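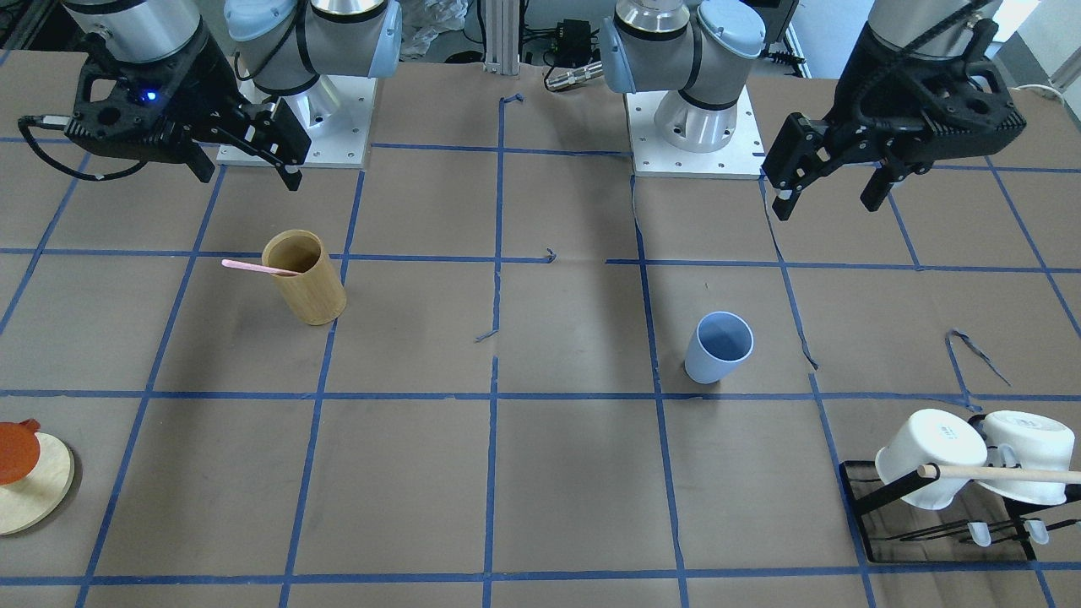
Blue tape on brown paper, laid out in squares.

Fantasy Soccer Questions – My Answers

58 shares | 14 comments

I've been running a small fantasy soccer league called Trilora for a while now, and the same questions land in my inbox every season. So I finally sat down and typed up my answers. If yours isn't in here, leave a comment and I'll add it when I get a minute!

How do I join the league?

Send me a message through the contact page with your team name and an email address you really check. I'll send back a join code. Please don't pass it around – if a friend wants in, have them write to me too.

Is it too late to join this season?

Nope. You can come in any week up to the winter break. You'll start on zero points though, and I don't hand out catch-up points, so the overall table is going to be a hard climb. The cup is a much better bet for late starters.

How many players do I pick?

Fifteen. That's two goalkeepers, five defenders, five midfielders and three forwards. Eleven of them score for you each week and the other four sit on your bench. You can't have more than three from the same club, and yes, that includes your own favorite club (I get asked this one a lot, mostly by people who have already picked six of them).

What's the budget?

You get 60 million to spend on the whole squad. It sounds like plenty until you've bought a striker. I usually spend big up front, go cheap on the second goalkeeper and then fiddle with the midfield for an entire evening.

How are points worked out?

Goals are worth the most, and a defender gets more for one than a forward does. Assists and clean sheets count too. You lose points for cards, own goals and missed penalties. Your captain gets double, including double the minus points, which I learned the hard way in September when my captain was sent off before halftime.

What happens if my player doesn't play?

Your first bench player who got minutes comes in for him, as long as you still have a legal formation. If your captain doesn't play, the vice-captain takes over. Set one! The site lets you save a team without it and then you've got no cover.

How many transfers do I get?

One free transfer a week, and you can save one up. After that every extra move costs you 8 points. I've taken that hit maybe a dozen times and been glad of it twice.

Why did a player's position change?

Positions are set before the season and stay put until the end of it. If he was a winger last year and he's listed as a forward now, that's the new season's list. I know it's annoying when your "forward" plays left back for a month.

What is the Tallach Cup?

It's our knockout cup, one round a week, winner goes through. Ties are settled by goals scored by your starting eleven, then by bench points. The draw is random and I post it on the league page the same night.

What's the highest score anyone has had?

The season record is 2,545 points, by a team called Caratel. The best I've managed in one cup round is 50, and I went out anyway.

Do I have to pay anything?

No, it's free and there's no prize money. The winner gets their name at the top of the page all summer and a bit of bragging in the comments.

Can I change my team name?

Sure, as often as you like up to the first deadline. After that, message me and I'll do it by hand. Keep it clean, please – kids play in this league too.

Last updated October 16, 2022

14 comments | Share this page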